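Projet Prutudgate : écrire grand sur une feuille blanche posée sur une table blanche
Rapport de projet, premier semestre
Benedito Arruda et Nabil Harb
Encadrement : Mme Jasińska

1. Point de départ

Le sujet distribué en octobre tenait en une ligne : « Étudier un poste de travail simple et proposer des améliorations. » Les autres binômes ont pris un établi, une caisse de supermarché, une cuisine de restaurant. Nous avons pris une table et une feuille de papier, pensant finir avant tout le monde. Nous rendons ce rapport avec deux semaines de retard.

Le nom Prutudgate vient d'une faute de frappe dans le premier fichier partagé. Il a survécu à trois tentatives de correction et figure désormais sur la convention.

La question posée est la suivante : dans quelles conditions peut-on tracer des capitales lisibles sur une grande feuille qui n'est ni fixée, ni lignée, ni cadrée, sur un plateau de la même couleur qu'elle ? Mme Jasińska nous a demandé à la première réunion si quelqu'un, quelque part, avait ce problème. Nous avons cité les affiches de kermesse, les panneaux de réunion et les listes de courses très ambitieuses.

2. Le poste

Le plateau est blanc, contre un mur uni et clair. Ce choix nous a été reproché en soutenance intermédiaire (« on dirait que vous avez voulu faire disparaître le sujet »). Il présente pourtant un intérêt : aucun motif ne vient aider l'œil à s'aligner. Sur un bureau en bois veiné, on triche sans le savoir en suivant les fibres.

Le papier vient de chez Sakico, le moins cher du catalogue. Une ramette de 800 feuilles était le conditionnement minimal. Il nous en reste beaucoup, et toute personne intéressée peut écrire à Nabil.
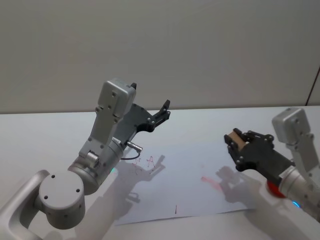

Figure 1. La grande feuille à plat sur le plateau blanc, devant le mur gris clair.

Le bord de la table côté mur donne une horizontale nette. C'est le seul repère du poste, et nous avons mis du temps à nous en apercevoir. Les personnes qui ont participé aux essais l'ont utilisé tout de suite, sans qu'on leur en parle, ce qui nous a un peu vexés.

3. Déroulement des essais

Nous avons réuni 27 participants, recrutés à la sortie de la cafétéria contre un café. Chacun devait tracer une série de capitales au feutre, assis, sans règle. Nous avions acheté un lot de feutres Drellico en quatre couleurs. Le jaune a été retiré le premier matin, personne ne parvenant à relire ce qu'il avait écrit, y compris l'auteur de ces lignes. Le noir a été rapidement emprunté par le binôme voisin. Le bleu bavait. Restait le rouge, que nous avons donc retenu au terme d'une démarche méthodologique rigoureuse.

La consigne orale était lue par Benedito, toujours dans les mêmes termes, jusqu'au moment où il a perdu la fiche. Les huit derniers participants ont reçu une version reconstituée de mémoire, un peu plus courte. Nous n'avons pas trouvé d'effet visible, mais nous n'avons pas cherché très longtemps non plus.

4. Observations

4.1 La feuille tourne

C'est le résultat principal. Une feuille libre sur un plateau lisse ne reste pas parallèle au bord. La main qui écrit la pousse, celle qui ne fait rien s'appuie dessus, la manche s'en mêle. Au bout de quelques lettres, on travaille sur un papier de biais, et la plupart des gens ne le redressent pas. Ils penchent la tête. Une participante a fini par déplacer sa chaise.
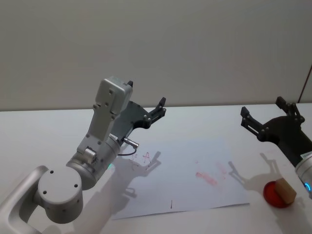

Le A mérite un paragraphe à lui seul. Nous l'avions placé en tête de série parce qu'il ouvre l'alphabet, sans voir qu'il constituait un excellent détecteur d'inclinaison. Sa barre devrait être horizontale, mais par rapport à quoi ? Au bord du papier, au bord de la table, à l'idée que l'on se fait du sol ? Sur une feuille de travers, ces trois réponses donnent trois lettres différentes, et nous avons vu les trois. Le O, à l'inverse, ne renseigne sur rien. Nous l'avons gardé par politesse.

4.2 Les petits signes

Plusieurs participants commencent par un essai de pointe : un chiffre, une boucle, deux traits qui ne veulent rien dire. Cela n'était pas prévu au protocole. Au dépouillement, ces griffonnages nous ont occupés une soirée entière, Nabil y lisant des chiffres et Benedito des lettres. Nous avons fini par créer une catégorie « autre », qui est vite devenue la mieux remplie du tableau.

4.3 La taille

Sans cadre, les gens écrivent petit. On leur donne une surface où tiendrait un plan d'architecte et ils s'installent dans un coin, en haut à gauche, comme sur une copie. Il a fallu demander explicitement des lettres lisibles depuis la porte pour que le feutre s'aventure vers le milieu.

5. Propositions

Fixer la feuille par deux coins, au ruban repositionnable. Quatre coins n'apportent rien de plus et rendent le retrait pénible.

Poser sous le papier un sous-main d'une teinte différente, pour que ses bords se voient. Un gris moyen suffit. Coût constaté en papeterie : moins que le café des participants.

Prévoir un brouillon pour les essais de pointe, à droite pour les droitiers, à gauche pour les autres. Nous avions d'abord écrit « à droite » pour tous, et Benedito, gaucher, a signé cette version sans la relire.

6. Limites

Un seul papier, une seule couleur de feutre, des participants pressés de retourner en cours. La lisibilité a été évaluée par nous deux, qui savions déjà ce qui était écrit. Mme Jasińska suggère de refaire cette partie avec des lecteurs extérieurs, à une distance de 40 centimètres puis depuis la porte. Le papier ne manquera pas.

Annexe A : tableau de dépouillement.
Annexe B : consigne orale, version retrouvée sous l'imprimante.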